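The Rakari Long-Handled Push Broom

By Wael Saber
1 Feb 2021
5 min read

I have sold brooms for longer than I care to admit, and if you had told me back when I started that I would one day sit down and write a whole page on a single one of them, I would have laughed and gone back to unpacking boxes. But the Rakari has earned its page. We took on our first batch from Kellard a while back, mostly as a favor, and they were gone before I'd finished putting the price stickers on. Folks came back for a second one to keep in the garage, and then they sent their neighbors!

So let me tell you what you get. The head is 24 inches wide, beech, with a proper chamfer along the top so it doesn't chew up your baseboards when you swing it around. The bristles come in two kinds set into the same block: a stiff row along the front edge that knocks loose the stuck-on bits, and softer fill behind it that gathers up the fine dust. I was doubtful about that arrangement when I first read about it (I've seen plenty of "two in one" brooms that do neither job well), but I took one home and did the kitchen, the porch and the basement steps with it, and by the time I got to the steps I was a believer.

The handle is ash, 60 inches long, sanded smooth and oiled. We leave it unvarnished on purpose. Varnish feels lovely in the store and then gets slick the minute your hands are warm, and after a winter or two it starts to flake. An oiled handle just gets nicer. Rub a little linseed oil into it every January, or whenever you think of it, and it will look after you for years.

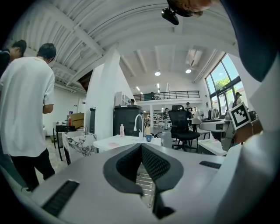 Choosing the right width is the question I get asked most, and my answer always starts with where you'll be sweeping. In a kitchen or a hallway, the 24-inch head is as wide as you'd want to go, and plenty of customers are happier with the 18. A big open workspace with a high ceiling is another matter. Rooms like that tend to gather dust up on the exposed beams, and sooner or later it drifts down to the floor, so you'll want the 36-inch head and you'll want to sweep in long straight passes from the back wall toward the door. Do the beams first if you can reach them. I have swept a floor beautifully and then dusted overhead more than once, and I'd like to spare you the second sweeping.

Now, a word about the bracket, as this is where most push brooms let you down. You know the kind: a threaded hole in the block, a threaded tip on the handle, and a wobble that starts on day three. The Rakari uses a steel bracket with a brace on each side and a bolt that goes all the way through the handle. You put it together once with the little wrench in the bag, give it another quarter turn after the first week when the wood has settled, and that's that. If you do manage to bend a brace (my brother-in-law backed his truck over his), we keep spares behind the counter and can mail you one.

Care is simple enough. Hang it up, please! A broom left standing on its bristles will take a bend in no time, and no amount of coaxing gets it quite straight again. There's a hole drilled through the top of the handle with a leather loop already in it. When the bristles get grubby, swish the head in a bucket of lukewarm water with a drop of dish soap, shake it out well outside, and let it dry bristles down across two bricks so that air gets underneath and water doesn't sit in the block.

Details

Head widths: 18, 24 or 36 inches
Block: beech, oiled
Bristles: stiff front row, soft fill behind
Handle: ash, 60 inches, with leather loop
Bracket: steel, two braces, through-bolt
In the bag: wrench, bolt, washers, one spare washer
Guarantee: 5 years on the block and bracket

Orders over 80 dollars ship free, and if you're buying for a school, a shop or a church hall, we take 20 percent off when you order 12 or more. You can mix the widths however you like. Handles go out in a long carton of their own, so don't worry if the heads turn up a day ahead of them.

If you're still not sure which one you need, call the store and ask for me. I'm usually in by the time the coffee's ready, and I'm always glad to talk brooms.

Related items

Varis Dustpan, Wide Lip
Fahmy Counter Brush, Soft
Kellard Replacement Handle, Ash, 60 in.
Rakari Side Brace, Single
Linseed Oil, Small Tin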